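Month two of the Flolter hand kit. The sales page says "dexterous." My notes say "improving."

For the curious: you pay for the hand, then 200 a month for the teleop license, then you find out the fingertip pads are a consumable.

Setup guide is 134 pages. The section on pairing the headset is one paragraph and it refers you to another section. I have yet to locate the other section.

Today's test area is the sink. Headset on, controller up, hand over by the faucet. Four fingers, a thumb, and a whole lot of my budget.
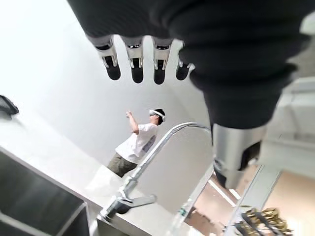
Kristýna Šindelář wants to know why anyone would pick this over the Šimko gripper, which costs 700 less and has two fingers that do what they're told.

Fair. The Šimko is a very good pair of tongs. I would like more than tongs. Ask me again in December when the license renews.

Things I do like: the thumb. Great thumb. Whoever did the thumb at Flolter should be put in charge of the pairing section.

Support wrote back at 2 a.m. to suggest I restart it. I had restarted it. I restarted it again, out of respect.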